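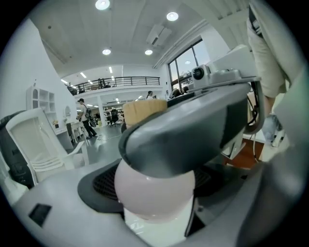

Last updated: January 30, 2022

Safe Handling Rules for Hand-Held Grippers
Progress report to the Colline Fund, second period
Prepared by Howard Lambert

When we applied for this money we promised a short set of rules that people would read. At the end of the first period we had a long set of rules that I had read. I am pleased to report some movement towards the original aim.

The draft you saw in July ran to 108 rules. It now stands at 40. Shona Rennie did most of the cutting, and did it with a cheerfulness I found slightly wounding, as most of the rules were mine. Rule 61, on the correct attitude to adopt towards cables, is not missed by anyone but me.

What the rules now cover

The set applies to anyone who picks up a hand-held gripper to record a task, and to whoever is responsible for the room at the time. It has 3 parts: before recording, during recording and afterwards. The first draft had a part called "General", which is where we put things we had not thought about properly.

Before recording, the person holding the gripper checks the lens, the cable run and the fixings, and signs for it. The person responsible for the room tells everyone in it that recording is going on and which parts of the room the lens is likely to catch. We had originally written "all persons shall be made aware", and at Nyamweya this was met by pinning a notice to the inside of a cupboard door. The wording now says who tells whom, and that it is done out loud.

During recording, nothing is put down on the gripper itself. This was the most argued-over line in the whole set. Several people held that a flat bit of housing is plainly a shelf. The rule survived by one vote and is now number 12. Loose cable is kept clear of the holder's feet and of anyone else's. Anyone walking through has right of way, and the holder stops until they are past — we tried it the other way round and had complaints from both directions.

Afterwards, the recording is looked through for bystanders before it goes anywhere. Anybody who did not agree to be in it is either blurred or the clip is dropped. There is no third option, though we were offered a few.

Trial of the rules

Flulero and Nyamweya both used the 40-rule set for the whole period and logged 213 sessions between them. Stosero joined late and has so far sent us a very well formatted empty log. I have written to them twice and will write again.

The commonest breach was the signing sheet, left blank or filled in for the whole week in one pen and one sitting. The next was rule 12, as above. Breaches of the bystander rule were fewer but matter more, and two clips were deleted after a visitor at Flulero asked, quite reasonably, why she was in them. She had been told about recording on the ground floor and had then gone upstairs, where she could still be seen. Rule 9 now mentions balconies and upper levels by name.

We had no injuries to report. There was one stubbed toe, which the owner of the toe asked me to leave out.

What has gone less well

The one-page card is late. It was meant to fit on one side and at present fits on one side only if you are a hawk. Shona wants to lose another six rules from it and I have agreed to four, so talks continue.

We also underspent on training. Sessions were cheap to run and people preferred the short version. I would like to move the remainder to printing and to a second visit to each site, if the Fund is content. A revised budget is attached as Annex B. Annex A has been withdrawn, having turned out on inspection to be an earlier Annex B.

Next period

Finish the card. Get a log with something in it from Stosero. Agree how long recordings are kept, where the sites differ a good deal and each believes its own habit to be the law. Test the rules with people who have never held a gripper before, as everyone so far has been rather too used to it.

Howard Lambert

Comments (3)

pd_workshop: Could the card be laminated please. Ours has had tea on it.

Shona Rennie: Five rules. Final offer.

M. at Flulero: Rule 12 is right and I voted against it. Where do we send corrections to the log?

We use cookies to remember your settings on this site. By carrying on you agree to this. Accept | Change settings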